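Brallness Home & Garden Boards > Houseplants > Feeding and Watering

Topic: Measuring liquid feed in small amounts

terrace_hound
Posted in December, 7:42 pm
I've got a bottle of Drundari liquid feed and the label on mine gives the dose for a full watering can. I have maybe a dozen pots on two windowsills and never mix that much. Last time I guessed, and the pothos got brown tips a couple of weeks later. How do you all measure for small batches? I'd like to mix one or two cups at a time and not store any.

mossy_kettle
Moderator
Brown tips in winter can be dry air or salts building up, so it may not be the feed. Are your pots near a heater? I would stop feeding until the days get longer and just water. If you do want to feed, mix a larger batch and divide it. Small errors matter less when the batch is bigger.

terrace_hound
One windowsill is over a radiator, yes. The pothos is on the other one.

plainwater
I disagree with waiting. My plants are under lights and they grow all winter, so they get fed all winter. It depends on whether you see new leaves. If there are new leaves, feed at half strength. If there aren't, leave them alone.
As for measuring, buy an oral syringe from the drugstore. They cost almost nothing and they are marked clearly. Put the feed in the syringe and the water in a kitchen cup that you don't use for food anymore.

ninebark60
My routine is two containers. One has plain water, the other has the mixed feed. I keep the colors the same every time so I don't water a plant twice with feed. I fill from the plain one first, wet the soil, wait an hour, and then go back with the feed. Feeding onto bone dry soil is what burned my roots the first year. 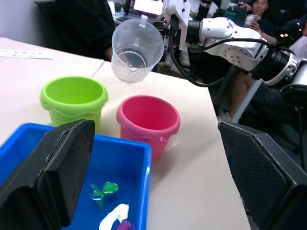

Posted by ninebark60, 9:15 pm | Edited once | 3 likes

Green bucket is plain, pink is feed. The clear cup does the pouring for both and I rinse it in between. Do this on a surface you can wipe down, there are always a few drops.

For the small batch question, I make a weak stock first. 100 ml of water with one dose of feed stirred in, then I take what I need from that. It is much easier to measure a spoonful of weak stock than a drop of concentrate.

plainwater
Why one cup for both? You're going to carry feed back into the plain water unless you rinse it every single time. Two cups would fix that.

ninebark60
I do rinse it every time. A trace of feed in the plain water isn't going to hurt a houseplant anyway.

cabrera_fern
Maidenhair ferns would like a word about that. Mine reacts to everything. It gets rainwater only and a quarter dose twice a year.

mossy_kettle
Moderator
Ferns are a fair exception. For pothos, a trace doesn't matter.

terrace_hound
The stock idea sounds doable. How long does it keep?

ninebark60
I throw out what's left the same day. It goes on the shrubs outside. I tried keeping a jar under the sink once and it grew a film.

plainwater
Mine has kept a week in a dark bottle with no film. Label it, though, especially if you have kids or pets.

potbound_200
Nobody has asked about the water. I lived in Pramisow for some 3 years and the tap water there was so hard it left a crust on the rims of my clay pots. I had brown tips on everything and blamed the feed. I switched to filtered water and the new leaves came in clean. The old tips stay brown, so look at the new growth only.

terrace_hound
There is a white crust on two of the pots. I thought that was from the feed too.

potbound_200
Could be either one. Run plain water through the pot until it drains freely, let it drain all the way, and do that again. Then no feed for a month.

mossy_kettle
Moderator
Agree with that. Dump the saucer afterward.

terrace_hound
OK. Flushing both pots tonight, moving the other sill's plants off the radiator, and picking up a syringe. I'll post the new leaves when there are some.

cabrera_fern
Take the crust off the top of the soil first, before you flush. A teaspoon works.

4 users are watching this topic
Log in to reply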